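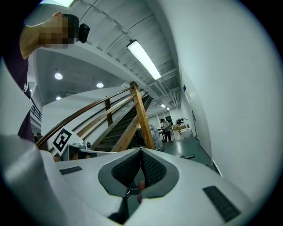

Dark mesh in the rounded opening, gray rim around it. February.

Madder dyeing, third trial, wool from Ultley

Started 8:20. Dagim had already put the roots to soak last evening, so the bath was ready to warm when I came. The roots are from the new bag (Clusum, coarse cut). They look more brown than the old ones and they smell more of earth. I do not yet know if this means something.

Wool before mordant, dry weight: 927 g, in nine skeins. I weighed them all together and then one by one, and the sum agrees. Two of the skeins were tied too tight at the middle and I tied them again with looser figure-eight ties. In the second trial we had white marks exactly where the ties were, and Saron had to cut these parts out. Please, whoever winds the next skeins, make the ties loose enough to put two fingers inside.

Mordant is alum only, same as before. No cream of tartar this time. Malsha thinks that the tartar pushed the color to orange in trial two and I want to see it without. The skeins stayed in the alum for 48 hours, with the pot covered and the heat off after the first hour. They felt a little sticky when I took them out, which can be a sign of too much alum. I rinsed them one time only.

Roots, dry weight before soaking: 507 g. This is a little more than half of the wool weight, and less than I would like, but it was the end of the portion that Ayana measured for us and I did not want to mix with the old bag.

9:05 – bath at 40 degrees. Skeins in.
9:40 – 52 degrees. Color already visible on the outside skeins, a weak salmon.
10:15 – 61 degrees. Turned the skeins. The inside ones are behind.
10:30 – 66 degrees, too fast. I lowered the ring to the smallest setting.
11:10 – 63 degrees and stable.

I want to keep it below 70 during the whole time. In trial one it went to 80 while we were at lunch and all the red became brown. It is written in the old notebook, but with no temperature after noon, so the next person must guess. For this reason I ask that one of us stays with the pot, or that at least the reading is written down every half hour.
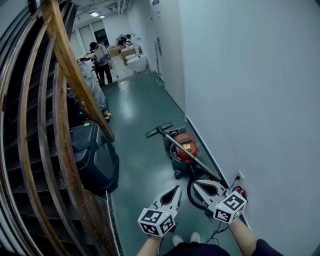

At noon Eldana took over and I went to look at the water question. The tap water here is quite hard, and with madder the hard water should be good for us. Trial two was made with the filtered water by mistake (the blue can, not the gray one). So there are two differences between trial two and trial three, the tartar and the water, and I must admit this is not a clean comparison. I should have changed only one. If there is enough wool left I will repeat with filtered water and no tartar, on a single small skein.

To fill up the pot after evaporation we added 1,516 ml of tap water in total, warmed first in the kettle. Eldana wrote each addition on the tape on the lid. I copied only the sum.

13:30 – heat off. Skeins stay in the bath until it is cool.
16:45 – bath at 31 degrees. Took out one skein to check. Good brick red, a bit darker than the Monditz card number four. Almost no pale places, only one near the label string.

The other eight I leave until tomorrow morning. The one skein I rinsed three times, and the last water was still slightly pink. It hangs on the rack near the sink with a paper label, T3-1. Please do not move it to the radiator.

Still to do:
Light test strips, half covered with card, for the south window.
Second bath from the same roots, with Sönmez yarn, if Saron still has the thin one.
Ask Ayana how old the roots are. The bag has no year on it.
Buy a second thermometer. The present one shows 2 degrees too much in ice water, and all the readings in this entry are as read, without correction.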